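Urau Valley Household Water Project
Progress report to the Vidal Fund, second reporting period
Prepared by Soledad Figueroa, project coordinator

Summary

The project is repairing the piped water supply to the upper part of the Urau valley and helping households there store and use water safely. This report covers the second period of the grant. Work on the main line is behind the plan by four weeks. Work with households is on schedule. Spending is slightly under budget, for reasons given below, and we are asking for one change to the budget lines.

Main line

The old main between the Surura spring and the first break tank has now been replaced. The new pipe runs for 2452 metres and follows the old route except at the stream crossing, where the bank had slipped and the engineer, Ignacio Rivas, moved the line uphill. The landowner agreed to the new route in writing and a copy of the agreement is in Annex B.

The delay came from two things. The first was rain in March, which closed the track above the school and meant that pipe had to be carried up by hand or left at the bottom. The second was a wrong delivery from our supplier, Dimero, who sent couplings in the smaller size. They replaced them at no charge, but the crew had to be sent home in the meantime and some of them had taken other work by the time the right parts came. We have asked Dimero to confirm sizes by phone before each load leaves the yard. The two deliveries after that were correct.

The line was pressure tested in sections. One joint near the lower gate leaked and was remade. The second test on that section held. The spring box has a new cover and a lockable hatch, and the fence round it has been put back to keep cattle out.
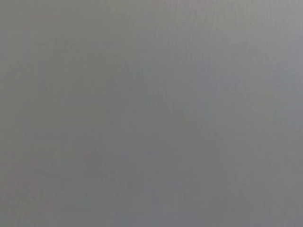 The second stage, from the first break tank to the upper hamlets, is surveyed but not started. Trenching will begin once the potatoes are out of the ground on the middle terraces, as agreed with the families who farm them. Ignacio expects this stage to go more quickly, as the slope is gentler and there is only one road to cross. The municipal permit for the road crossing was applied for in April and had not arrived when this report was written. If it is not here by the end of May we will start at the top end and work down, which would use the crew's time but cost a little more in transport.

Household work

At the end of the period, 86 households had joined the storage and hygiene part of the project. Each has had a first visit, a covered storage container with a tap, and a leaflet in large print. Second visits are under way. These are short, usually twenty minutes, and look at where the container is kept, whether it is being cleaned and whether the family has had any trouble with it.

The most common problem is the tap. It sits low on the container and drips if it is knocked, and in several kitchens the container had been put on the floor where children reach it. Nicanor Marín, who leads the visits, has started carrying spare washers and showing people how to change them. He has also asked us to stop recommending the window ledge as a place for the container, because it gets too warm there in the afternoon. The leaflet will be changed at the next printing.

A smaller number of families told us they do not like the taste of treated water and go back to the spring for drinking. We do not have a good answer to this yet. Leaving the water to stand overnight helps, and some people accept that. Others do not want to plan a day ahead. We will report on it again next time.

Water quality

Samples were taken at 4 points on the system: the spring box, the first break tank, the school tap and the last tap on the old lower line. The spring box, the break tank and the school were clear on both rounds. The last tap on the lower line failed the first round and passed the second, after the line had been flushed. We do not regard this as settled and will sample there monthly until the end of the grant. The results sheets are in Annex C.

Staff and training

Aurelio Montoya joined as field technician to replace a colleague who moved to the coast. He has worked on valley systems before and needed little induction. Two people from the upper hamlets are learning pipe repair with him and are paid a day rate from the training line. Emiliano Ibarra continues to keep the accounts two mornings a week.

Budget

Spending on materials is below plan because the second stage has not begun. Transport is over, mainly because of the March rain and the extra trips after the wrong delivery. We ask the Fund to agree to a transfer from materials to transport, as set out in Annex D. The total grant would not change. The price of pipe has been steady and we think the remaining materials line is enough.

Next period

Trenching and pipe laying from the first break tank to the upper hamlets. Completion of second household visits. Monthly sampling on the lower line. Reprinting of the leaflet. A meeting with the water users' association on the monthly charge, which has not been raised for some years and no longer covers repairs.

We would be glad of a reply on the budget transfer before trenching begins. Questions on the accounts can go directly to Emiliano at the project office, mornings only.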